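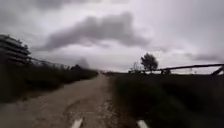
Slavica Ivanov writes that the path was fine in November and she doesn't see why it needs going over again. Maybe it was. The November sheet has every box ticked and not one word in the comments column, so I have no way of knowing what "fine" meant or whether anyone walked to the far end.

PRELTETDALE FIELD PATH
Walkover checklist, with comments
Date: 9 Jun 2024
Checked by: Ismail Bennani
Second reader: Ghizlane Fahmy
Marks used: OK / WATCH / FIX / NOT CHECKED

1. Walking surface
Loose stones on top of the packed layer: WATCH
Ruts and bumps: WATCH
Comment: Stones are scattered over the hedge stretch. Fine in boots, less fine with a stroller. Last year's sheet calls this "all-weather gravel." I'd call it gravel and leave the weather out of it.

2. Drainage
Damp or churned ground: WATCH
Comment: There is a darker patch on the path along the hedge stretch. It looks damp. Could be a low spot, could be something else. Hegazy quoted us for a full drain before anyone had put a spade in, and I'm not signing off on that from a dark patch. Dig a test hole first.

3. Width and edges
Grass creeping in from the verges: WATCH
Clear width at narrowest point: NOT CHECKED
Comment: I left the tape at home. Younes El Idrissi says the width hasn't changed in 23 years. I'd like to see the first measurement before I believe the last one.

4. Hedge and shrubs
Growth along the hedge side: WATCH
Comment: Thick and dark the whole way. The fence line runs along the top and it isn't easy to get a look at the wires behind that much growth. Cutting should wait until the nests are empty, whatever the Conlow schedule says.
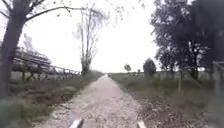

5. Rail fence
Rails, by eye: OK
Posts and braces, by hand: NOT CHECKED
Comment: Weathered grey-brown all over, and weathered doesn't mean rotten, whatever the Bitura salesman told Chaimae Ouazzani. He wants to replace the lot. Push each post at ground level and poke the base with a screwdriver before we talk about replacing anything. If two posts move, we fix two posts.

6. Trees
Large tree by the rail fence, lean: WATCH
Long branches on the path side: WATCH
Comment: Slight lean on the trunk. I can't say if it's new, and neither can anyone else, as there's no earlier record. Very few leaves on those branches. I'm told the tree is "just late." Possible. I'd still have somebody who climbs trees for a living take a look, and get the answer in writing.
Slender tree near the far end of the fence: WATCH
Comment: Same question about leaves.

7. Beyond the fence
Wooden structure or timber on the other side: NOT CHECKED
Comment: Not ours as far as I know. Ask the owner before anybody hops over.

8. Signs
Notice about loose surface: NOT CHECKED
Comment: The plan says one every 500 feet. I doubt anyone reads them, and I'd put the money into a load of stone.

9. Actions
Test hole at the dark patch — Younes, with his own spade.
Post check, every post — Ismail.
Tree opinion in writing — Chaimae to get a price. Over 40 dollars an hour and she calls me first.
Width at the narrowest point — whoever owns a tape.

Note from second reader: I would have marked item 1 FIX. G.F.
Reply: Noted. Walk it with me and we'll argue there. I.B.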